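4. What People Write on a Shared Box

4.1 Where the labels came from

Our material is a collection of about 600 handwritten labels from toy libraries in Gostow, Dekholm and Odside. A toy library lends out toys the way a public library lends out books, and the toys come back in whatever state a family returns them. Somebody then has to put them away, and the label on the container is the only instruction that person gets. We find these labels wonderful to read. They are short, they are written in a hurry by people with no interest in language as such, and they have to work for a reader the writer may never meet.

Lemlem Gebretsadik transcribed the labels and kept every crossing-out, arrow and second thought. Amanuel Tilahun then coded the set with her, each working alone before they compared notes. The most common disagreement was over words that can name either a color or a material, such as "silver," and these were settled by going back to the container and looking at what was inside. Labels in which no word could be read were left out. Labels in which at least one word could be read were kept, even where that word was "the."

Printed labels supplied by a toy's maker were also left out. This cost us some charming examples, but a maker's label describes what was sold, and we wanted to know how a group of users describes what it has.

4.2 Color as a first choice

Earlier in the paper we sorted the labels into families according to the kind of property they rely on: color, shape, size, material, use, the name of a character or set, and a mixed family for everything else. Color did far more work than we expected. Writers reached for it even where shape would have split the contents just as cleanly, and they reached for it in toys where color has no part in play at all. A set of wooden farm animals in Dekholm was divided into "brown ones" and "the rest," although the box also held cows, horses and goats that any child in the building could have told apart.

Why should color be so attractive? Part of the answer must be speed. A person tidying a room at closing time can see a color from standing height, without picking anything up. Shape often asks for a closer look, and size asks for a comparison with something else. Color also travels well between readers of different ages. A three-year-old who can't read the word can still match a piece to the pieces already there, and several of our writers had planned for this by adding a dab of crayon beside the word.

There is a pleasant economy in this. Once a few pieces are in the right place, the contents become their own label, and the written word can fade or fall off without much harm. In Odside we found containers whose labels had become unreadable and whose contents were still in good order.

Building bricks are the plainest case. They come in a small number of strong colors, the same shape turns up in more than one of them, and a large share of the pieces can be put in the right place at a glance. Two compartments and two colors make about as simple a sorting scheme as people use, and even so there is usually a moment when some of the pieces are in and some are still out.

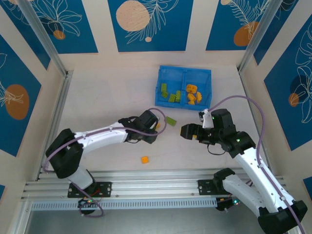 4.3 The trouble with yellow and orange

Green gave our writers no difficulty. The word stood alone on nearly every label where it appeared, with no second word to help it along. The warm colors were another story, and for us they are the most exciting part of the collection.

Labels for pieces in the stretch between yellow and orange show every kind of repair that we describe in this paper. Some writers join two words with a hyphen or a slash. Some choose one word and later add the other above it in a different pen. One label from Gostow reads "orange (the yellow sort)," and a label from Moreira, which we heard of too late to add to the main set, reads "cheese." We think "cheese" is a very good label. It is short, it picks out the right stretch of color, and it avoids a boundary that different readers would draw in different places.

It helps to separate two questions here. The first is what a piece should be called. The second is where it should go. A reader may be quite unsure about the first and still have no doubt at all about the second, as long as the other choice on offer is far enough away. Someone holding a brick that might be yellow and might be orange has an easy job when the only other compartment is full of green. Give the same person a yellow compartment and an orange one, and the job becomes hard at once. Nothing about the brick has changed.

A divided bin makes the point well, and Figure 4 is the arrangement we have in mind. Each side can hold a good deal of variety in shape and in the way the pieces lie, and the contrast across the divider still carries the message. A label would add very little. 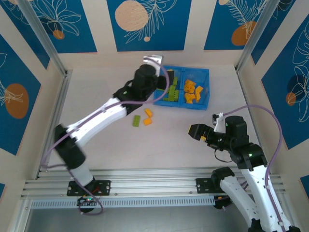
Figure 4. Toy bricks sorted by color in a divided blue bin, with lime green in the left compartment and yellow-orange in the right. Three loose bricks lie in front of the bin.

We call this the neighbor effect. The meaning of a label depends on the labels beside it, and a writer who knows the whole shelf can get away with a looser word than one who knows only a single box. The idea itself is an old one in the study of word meaning, where terms are said to share out a field between them. What the toy libraries add is a chance to see people managing the field with a marker pen. When a new box arrives on the shelf, the older labels nearby are often changed within the same month. In Dekholm a box marked "red" became "dark red" in February, soon after a box of pink pieces was placed next to it. No red piece had been added or taken away.

4.4 Leftovers

Every scheme produces leftovers, and our writers are at their most inventive when they deal with them. "Misc." is rare. Much more often we find a word that says something about how the pieces came to be left over: "homeless," "ask Gostow," "maybe the train?" A label of this kind speaks to the reader directly. It admits that the sorting isn't finished and invites the next person to carry on with it.

We coded six types of leftover label. The largest type names a likely home and marks it as a guess, usually with a question mark. The next largest names a person. Labels that name a person are less use than they look, as the person may have moved on years before, and we met more than one box that had been waiting for somebody who no longer lived in the town. The remaining types are small and are listed in the appendix with the full wording, which we urge readers to look at for the sheer pleasure of it.

Color is almost absent from the leftover labels – a striking gap, given how strong it is everywhere else. We offer two explanations. One is that pieces with a clear color have already been claimed by a color box, so that what remains is mixed by its very nature. The other is that a leftover box answers a different need. A reader goes to it when something is missing, and a missing thing is searched for by name or by use. A parent who has lost the key to a toy cash register looks for a key and doesn't much care that it is blue.

Both explanations may hold at once, and our data can't pull them apart. A better test would follow single pieces over time, from the box they were returned to and on through whatever moves came later. The Odside library already marks some of its larger toys with a small number in paint, and the staff there have agreed to let us extend this to loose parts over the coming season.

4.5 Limits of the collection

The labels come from a small region in which people share a good many habits, including habits of color naming. Several containers had clearly been labeled by the same hand, and we haven't corrected for this, as handwriting on a curved plastic lid is hard to assign to one writer with any confidence. Lighting is a further worry. The Gostow library works under warm bulbs in a room with little daylight, and a yellow that seems plain by a window can look much closer to orange there. Section 5 takes up this last point with a short naming task carried out at different times of day.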